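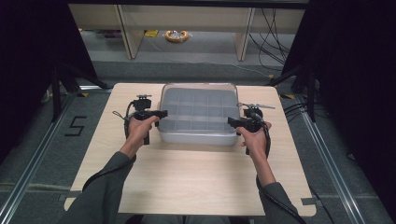
Flustier divided drawer box: my review after eight weeks with socks, ties and other small things

Filed under: Home & Closet / Tested at Home

Reading time: 5 min

27 June 2023

I moved in April to an apartment with less closet space than I had before. The closet in the bedroom has one rod, one high shelf and a chest of drawers that came with the place. The drawers are deep and they have nothing inside to separate things. If you put socks in such a drawer in the evening, nicely rolled, they are mixed by the weekend. I was opening and closing this drawer every morning with bad feelings, and I was sometimes late for the bus.

So I began to read about closet organizing. There is very much to read. Many articles tell you to take out everything, put it on the bed and ask yourself questions about each piece. I did this with my shirts and it was useful, I gave away a full bag. With socks and underwear it didn't help me. I don't own too many socks. My difficulty was that they had no place of their own.

What I bought

I ordered two of the divided boxes from Flustier. They are translucent plastic with a gray insert that makes small square cells. On the page of the shop there were 3,671 ratings, and I read a good number of them, especially the low ones, because the low ones usually tell you the size problems. Many people had measured their drawer on the outside. Please measure on the inside, and also measure the height, with the drawer closed as far as the runner permits. In my chest there is a wooden strip above the top drawer which takes away a little space. With the Flustier box it just fits.

The boxes have no lid. For a drawer this is good. If you want to put them on an open shelf you will have dust, and you should look for another model.

First days

There was a smell of new plastic. I washed both boxes with warm water and dish soap and left them by the window for two nights, and after this I couldn't smell it anymore. The insert was a bit bent from the packaging on one of them, and I pressed it back by hand. It has stayed straight.

I recommend that you decide the order before you fill the box. I filled it first by color, which looked very nice, but I don't dress by color. I dress by what the day is: office, running, or staying at home with a cold floor. Now the office socks are in the front rows, the running socks in the middle and the thick ones at the back. In winter I will turn the whole box around and the thick ones will be in front. This is the best idea I had in the whole project and it costs nothing.

What goes in and what doesn't

Thin socks fit one pair in one cell, rolled. I don't fold the top over anymore, since this makes the elastic loose with time (my mother always said it, and now I believe her). Thick wool socks are too big for one cell. I push them in, but they come up like bread and touch the drawer above. For these I would prefer bigger cells.

Ties are very good in it. Roll the tie from the narrow end, put it on its side, and it has no wrinkles in the morning. Belts made of soft fabric also fit. Leather belts don't, they want to open again and they push against the divider.

Underwear depends on how you fold. I learned to make small packets, it takes some patience on laundry day. Someone who doesn't like folding will not become a different person from buying a box, and for that person I would say to take a simple open basket.

I also tried the second box for a few days in the bathroom with creams and small bottles. The tall bottles fell to the side when I took out their neighbor. I moved the box back to the bedroom and put scarves and handkerchiefs in it.

Compared with others

Before this I had a set of fabric organizers from Clundulard, in my old apartment. They are softer and they look warmer, and you can fold them flat if you move. But the walls became tired after one year and leaned to the inside, and you can't wash them easily. If your drawers are an unusual size the Clundulard set is more forgiving, because you can squeeze it a little.

I looked also at the adjustable bamboo dividers from Orkance. They are held by a spring against the two sides of the drawer. They make long lanes and not cells, so they are for T-shirts or towels. I may buy them for the lower drawer. The price is more than double, and I haven't used them, so I can't say how strong the spring is.

Small complaints

The plastic shows scratches from zippers and buttons. You notice it only in strong light, but you do notice it. In the corners of the cells there is lint, and a normal cloth doesn't go in there; I use an old toothbrush. And the box slides a little when the drawer is opened quickly. I put a piece of the rubber mat that is sold for kitchen shelves under each one and since then they stay in place.

Would I buy it again

Yes, for socks, ties and handkerchiefs. For thick wool things, no. After eight weeks the drawer still has the same order as on the first day, and for me this was never the case before. I also see sooner when it is time to do laundry, since the front rows become empty.

If you have used something similar for baby clothes, please write to me how it went. My sister is asking and I have no experience with it.

Contact | Privacy | © 2023 Jacobs Home Notes | Back to top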